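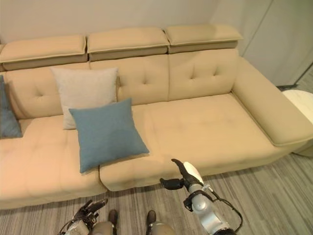 Casa e Jardim > Sofás e estofos

Como limpar um sofá bege com chaise e encostos de cabeça ajustáveis?

Afonso Sampaio
18 de julho de 2024

Tenho um sofá de canto bege, com chaise à esquerda e três encostos de cabeça que se ajustam. Comprei-o em segunda mão, sem etiqueta, e não sei de que fibra é o tecido. O tecido é liso, com um ligeiro brilho. O problema está nas costuras da chaise, que juntam migalhas e pó, e na faixa mais escura por baixo dos encostos. O aspirador normal não chega bem aos pontos repuxados das costas. Já usei o creme Clusari numa ponta e ficou pegajoso. Que produto usam?

Siiri Karppinen

Antes de mais, aspire com a escova macia e o bocal estreito, sempre no sentido da costura. Nos pontos repuxados uso um pincel de pintura seco. Depois passo um pano de microfibra bem torcido, com água morna e umas gotas de sabão neutro, e seco logo com outro pano. Teste primeiro atrás, num sítio escondido, e espere 30 minutos.
Levante os encostos antes de limpar a faixa de baixo. O meu tinha ali gordura do cabelo e precisei de duas passagens. Não use lixívia nem álcool, tiram a cor. O creme pegajoso sai com o mesmo pano, mas sem esfregar com força. Se for sintético, não precisa de creme nenhum.

Jouko Honkanen

Toalhitas de bebé. Tenho o meu há 7 anos e está bom.

Teemu Peltonen

Eu não usava toalhitas, as minhas deixaram manchas no braço do sofá. De resto concordo com a Siiri. Para saber se é pele, veja o avesso por baixo do assento: se tiver malha de tecido, é sintético.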